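May 5, 2020

Evidence room notes, Leltier trial. For me, Baiba and whoever picks up the Joro index after us.

Defense filed motion to exclude the phone extraction this morning. 949 pages, mostly message logs. Gadisa has the first half, I have the rest. Argument is chain of custody: 4 sign-outs between January and the lab report, 2 with no return time. Checked the originals against the scans. One return time IS there, just faint, scanner dropped it. The other is really blank. Told Mairéad before she finds it herself.

Judge wants responses in 30 days. Video hearing again, no jury in the building.

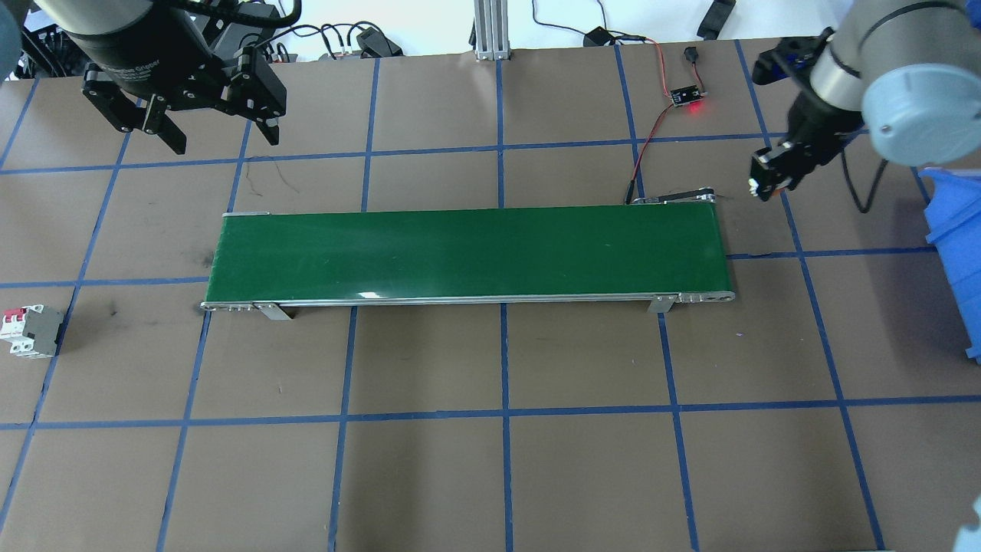
Custody log goes back to paper first, then the index, never the other way round. Teodoro's been typing straight into Joro and then filling the sheet from memory at end of day, which is exactly what a cross-examiner would love. New intake layout for the exhibit table: squares marked off in blue tape like on that brown tabletop, one exhibit per square, bag stays in its square untill the sheet is signed. Sealed bags left side, opened right. Anything that needs resealing gets initials from two people and the time, written, not "pm".

Blank return entry: Justinas signed it out, so need a statement from him. He remembers bringing it back before lunch. Not enough by itself. Door log for that date should still exist, asked Davby for it, no answer yet. Chase tomorow.

Also still open
- witness list from Weldu office, page 2 missing
- plea talks: Mairéad says dead, defense says not
- relabel the shoe box exhibits, old stickers peeling

Comments

Baiba J.: door log came thru, he's on it both ways. Printing now.

Teodoro: point taken on the sheet. Do we redo last week's entries or just note them?

Mairéad G.: Note them. Do not redo anything.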